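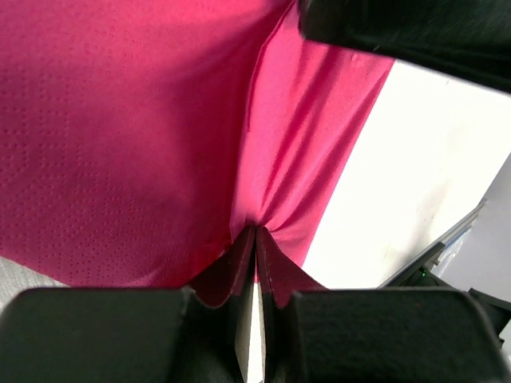
Section 3: Folding and Setting Out Paper Napkins

Last updated: July
Reading time: 3 minutes

Welcome to the part of the Mulbridge table guide that I enjoy most, and the one people write to me about more than any other! A paper napkin is a small thing, but a bright one tucked beside a plate does a lot for a plain table, and you don't need clever hands to make it look nice. The fold we use is called the Flidlow fan. It's a soft, gathered shape, so a few stray creases won't spoil it.

Before you start

Clear a dry surface and wipe it down well, then dry it again (a damp spot will find its way into the paper, and the stronger colors such as deep pink and red can leave a mark on a pale cloth). Have your napkins, your rings and a tray within reach. If you're setting a table for 8, put out a few spares, as the first one or two usually end up as practice.

Making the fan

1. Take one napkin from the pack and peel it away slowly by a corner. They like to cling to each other.

2. Open it out completely and lay it with the embossed side down. If you can't tell which side that is, run a fingertip lightly over the paper and feel for the raised dots.

3. Smooth the old fold lines with the flat of your hand. They won't disappear, and they needn't.

4. Pinch the paper at the very middle, using your thumb and first finger, and lift it straight up. The sides will fall into loose folds.

5. With your other hand, draw the folds together gently just below the pinch, then turn the whole thing over so that the open edges stand up.

6. Slide the gathered point into the ring, up to 3 inches and no further. Fluff the edges outward until you like the look of them.

Note: Two-ply napkins hold this shape best. If yours are thinner, put two together and treat them as one.

Caution: Don't pull hard on the gathered point. Paper tears there first, especially where the dots are pressed in. Keep finished fans at least 30 inches from candles.

Storing what's left

Put unused napkins back in their wrapper, flat, with nothing heavy on top. Finished fans will keep overnight on a covered tray. Our larger ring, the Degefa, is covered in Section 4, along with cloth napkins.

Zlata Nazarenko
Mulbridge table guides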